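# Turnside: frequently asked questions

Maintained by Farzana Dhanial and Jin-sol Gil. Last revised in May. Questions about the learning code go to Mudassar Mirani.

## What is Turnside?

Turnside is a method for learning two-handed manipulation of thin, creased sheets from demonstrations. It predicts short segments of motion for both hands and decides at the end of each segment which hand leads. The name refers to the point at which the lead changes.

## How does it differ from a standard imitation policy?

A standard policy outputs joint targets for both hands from one network head. Turnside uses two heads, one per hand, with a shared encoder and a small gating module. The gate selects a leader. The follower is conditioned on the leader's predicted segment as well as on the images. In our ablation, removing that conditioning caused most failures during regrasping, when one hand released before the other had contact.

## What are the inputs?

Wrist camera images, joint positions for each finger, and the previous segment. There is no depth input and no external tracking. Images are resized before encoding, and the crop is fixed for all tasks.
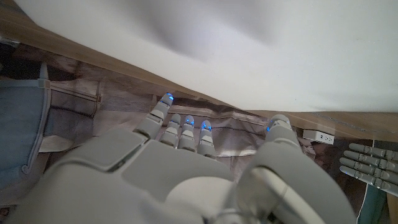
## How long is a predicted segment?

Each segment covers 17 control steps. The policy executes the first 9 and then predicts again. Shorter execution windows made the lead switch back and forth; longer ones responded too slowly when the sheet slipped.

The remaining steps are not discarded. They are blended with the start of the next segment using linear weights, separately for each joint.

## Which materials are supported?

Paper and light woven cloth. Stretch fabrics are outside the training distribution and we do not report results for them. Stiff card can be grasped, but the follower head tends to close too early on it.

## What is Warraich?

Warraich is the task set used for evaluation. It contains three tasks: flatten, fold once, and hand over. Scoring is done from the final state of the sheet, by two raters working independently. Shabnam Farooqui wrote the scoring guide, and disagreements are settled by a rerun of the trial.

## Does the gate need labels?

No. It is trained with the rest of the network. An early version by Anas Qaisi used hand-labeled lead changes. It converged faster but scored the same on flatten and slightly worse on hand over, so the labels were dropped.

## Can I use a different hand?

In principle. The joint map is defined in a single configuration file, and the encoder does not depend on it. Both heads must be retrained. We have not tested hands with fewer than three fingers.

## Known limitations

- The gate can stall when both hands are fully hidden by the sheet.
- Wrist camera exposure must be locked. Auto exposure degrades the flatten task.
- Contact force is inferred from joint error and is unreliable at low speed.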